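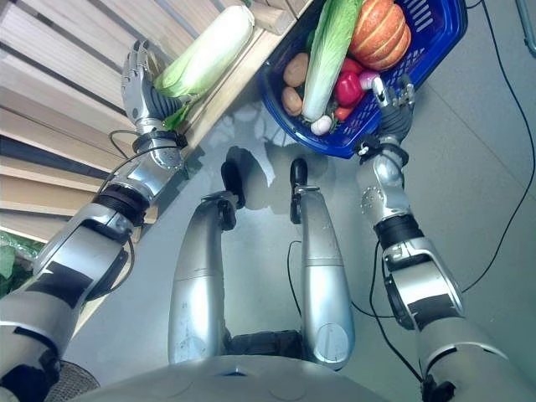
One cabbage in hand, one in the basket.

I went to the open day at Skomeck on Saturday, March 18, 2023. They build and train robots in the old bus depot off Tirari Road, and twice a year they let people in to look. I had signed up in January and nearly forgot about it.

The ticket was free, but you had to pick a time slot. Mine was the second one of the morning. We signed a form, got a sticker, and stood in a hallway for a while. There was coffee. The group was mostly parents with kids, plus a few people who asked a lot of questions about motors.

The first stop was a short talk, which I could have done without. It was mostly slides about the company. They started in one rented garage, and now they have 21 people on the payroll and take up half the depot.

After that we got to the part I came for. The demonstration was called Hulia, which is their name for the grocery project. The job is to move vegetables between a shelf and a shopping basket. A person does that without thinking about it. For a humanoid robot it is a long list of small problems, and a napa cabbage is a good test because it is big, slippery and soft at one end.

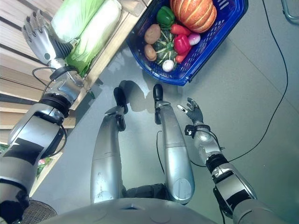

Open hand at the shelf, with two napa cabbages side by side.

We watched from behind a rope, and there was a large screen on the wall showing the robot's own view. I ended up watching the screen more than the robot. From the side you see a machine leaning over some groceries. From its own point of view you see how little room the hand has between the cabbage and the edge of the wood.

The woman running the demo told us the shelf and basket are plain store items, and that they change the vegetables often so the robot doesn't get used to one particular pumpkin. She said they had logged 291 cabbage tries since the project began, and that 223 of those went the way they wanted. I asked what happened with the rest. Most were drops, she said, and a few were cases where the hand closed too early and only got leaves.

It is slow. I want to be clear on that, because the clips companies post are usually sped up. One full try took some 60 seconds while we were there, and part of that was the hand waiting near the shelf before it did anything. A boy next to me asked if it was broken. It was planning its next move, according to the demo woman.

The sound surprised me too. I expected a lot of whirring. It was more of a low hum, with a click when the fingers moved.
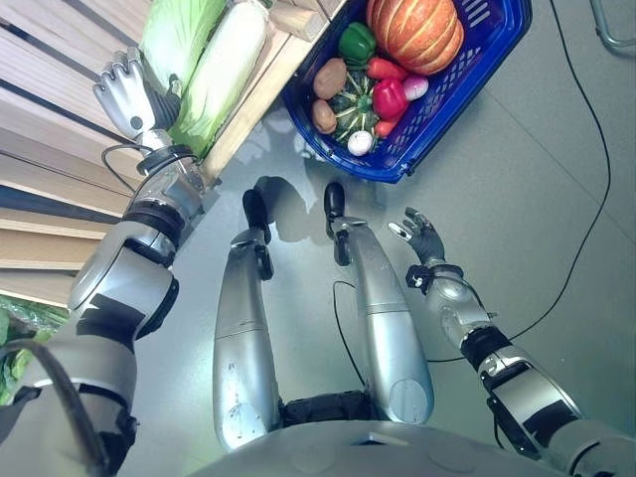
Darko, the older system at the back of the hall, was easier to follow, one man in our group remarked, and he would sooner have something like that in a warehouse than a machine with legs. Why pay for knees if all the work is done by the hands? The demo woman didn't argue much. Her answer was that stores are built for people, with shelves at every height, and they want to find out if one machine can deal with all of it.

I can see both sides. Darko is a single arm on a rail that sorts boxes, and it sorts them very fast. We spent five minutes with it at the end of the tour and I don't have much to say about it. It did its job. But if you moved the boxes to another room it would be no use at all, and I guess that is her point. 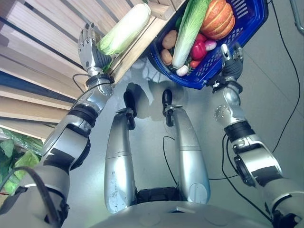

The question I had going in was what the second hand is for. I had pictured one hand doing the picking and the other just hanging there. The demo woman said using both is a good deal harder than using one, since a basket can shift when you pull on it and then everything inside is in a new place. They worked on that part through most of the winter.

There was time for questions after. Somebody wanted to know the price and didn't get one. Somebody else asked about eggs, and the answer was "not yet."

If you want to go, the next open day is in the fall. Parking is bad -- use the lot behind the Tirari Road laundromat and walk over. Kids are fine, but the talk at the start is long for small ones. Bring a sweater too. The depot isn't heated, and my slot ran over by half an hour.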